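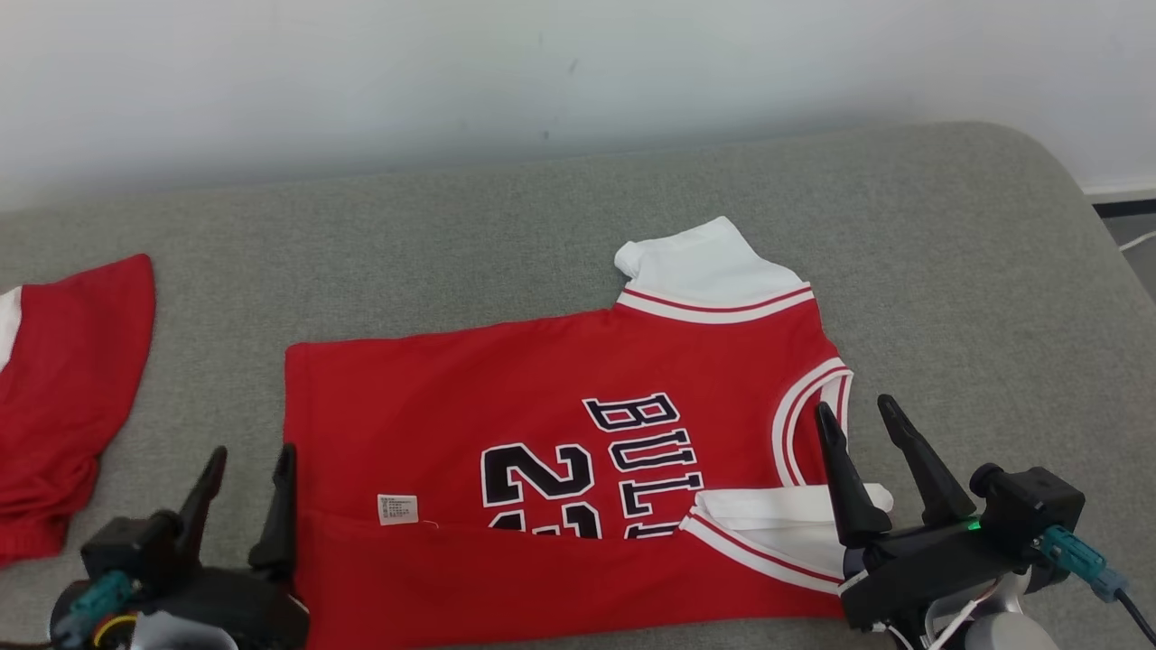 Ívar Oddsson wrote in to ask whether pointed fingers are worth the bother for cloth, or whether he should leave the wide padded ones on his two arms and fix the trouble in software. He had been through two sets of pads and still lost the bottom layer every time he tried to fold a shirt.

My answer is to test both before you touch the software. The steps below are the ones we use at the Hjaltested workshop for comparing fingertips on garments. You need two arms, a camera looking down at the work from between them, and an afternoon.

What you need

Two grippers of the same model, with matching cables
One set of pointed fingers and one set of flat padded fingers per gripper
A padded surface with some give, such as a bench or a sofa seat
A sports jersey with a printed front and a trimmed armhole
A T-shirt and a pair of thin shorts
A kitchen scale
A notebook or a spreadsheet

Step 1. Fit the pointed fingers

Power down both arms before you change anything. Take off the old fingers, clean the mounting faces with a dry cloth, and fit the new ones. Tighten the screws a little at a time, going back and forth between them. If you tighten one side fully first, the finger sits crooked and the tips will cross when they close.

Power up and close each gripper slowly on nothing. The tips should meet along their last few millimeters. Hold a strip of printer paper between them and pull. If it slides out with no drag, reset the closed position in the controller. We run the Tallico controller, where this is under the tool settings, and it has to be saved separately for left and right.

Step 2. Check the cables

Move each arm to the far end of its reach and watch the cable at the connector. It should curve without pulling. Signe Brynjólfsdóttir lost most of a morning to a gripper that dropped out only when the wrist was turned all the way in, and the cause was a cable tied down too short. Leave more slack than looks tidy.

Step 3. Set the closing force

Start low. Thin sports fabric needs very little, and a pointed finger puts all of it in one small spot. Close on a doubled edge of the T-shirt and lift. If the cloth slips, raise the force by one setting and try again. Stop at the first setting that holds, then press the closed tips on the kitchen scale from above to make sure the arm itself isn't pushing down hard. Write both settings down.

Do the jersey separately. Printed letters and numbers are stiffer than the cloth around them and can crack if you pinch them, so pick your grasp points on plain fabric or at a hem. Striped trim is a good place to try as well, being thicker and easier for the camera to find.

Step 4. Run the trials

Use the same three tasks for each garment:

Pick up the top layer of a folded hem and leave the lower layer where it is
Take a corner in each gripper and lift the garment clear
Fold the hem up toward the middle and let go

Do 30 tries of each task with the pointed fingers, then change to the padded ones and repeat. Lay the garment out again by hand between tries, and don't make it too neat. Record each try as held, slipped, or wrong layer. Leave the lights and the camera exposure alone until both sets are finished.

Step 5. Read the results

Look at the wrong layer column first. In our last round the pointed fingers were clearly better at taking a single layer, and the padded ones were better at holding a heavy garment up in the air. The shorts were hard for both. Bohdan Lysenko thinks the lining is to blame – I would put it down to the waistband.

If slips bunch up on one side, swap the left and right grippers and run a short set again. A fault that moves with the gripper is mechanical. One that stays put is more likely calibration.

Common problems

Fingers snag on release: open wider and back away along the line of the fingers before lifting.

Tips dig into the padding: raise the approach height by a millimeter or two. A soft seat sinks more near the middle than at the front.

Gripper light is on but it won't respond: reseat the connector and restart that arm only.

Ásdís Kjærgaard keeps our trial sheet and will send a blank copy on request. Ívar, if you run the padded set first, please send us the numbers for the shorts.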